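Brurnirier moves panel checks to robot cells, retrains bench staff

Published August 2023

Electronics contractor Brurnirier has moved the first stage of its panel checking to robot cells at its Plusow site, changing the daily work of the eight people on the test bench.

Until May, each control panel was checked by hand. A tester pressed every button, ran the sliders to both ends and moved the patch leads between sockets, then signed a paper card. The shift target was 80 panels. The same sequence is now being transferred to two-fingered grippers, starting with the push buttons.

Safta Vasiliu, who leads the bench, said no posts had been cut. Four testers now write and correct the motion sequences, and the other four handle faults and rework. "The wrists are better for it," she said. "The paperwork is worse. Every rejected grip needs a log entry."

The cells have logged 1,124 runs to date, of which 815 finished without a person stepping in. Most stoppages involved cables.

Training on the task board

New sequences are tried on a practice board before they are released to production. The board carries red-orange and green push buttons, two slider tracks with the numerals 1 to 5 between them, and a set of patch wires with black plugs. The grip pads are studded. 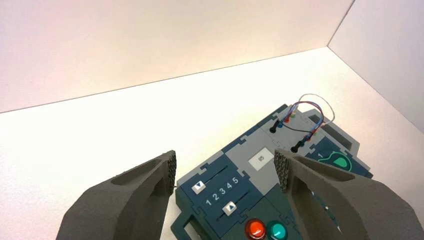 Pay and shifts

Testers who complete the programming course move up one pay grade. Staff representative Marius Tudose said the night shift had not yet been offered places - a point due to be raised with site manager Helge Eide at the next works meeting.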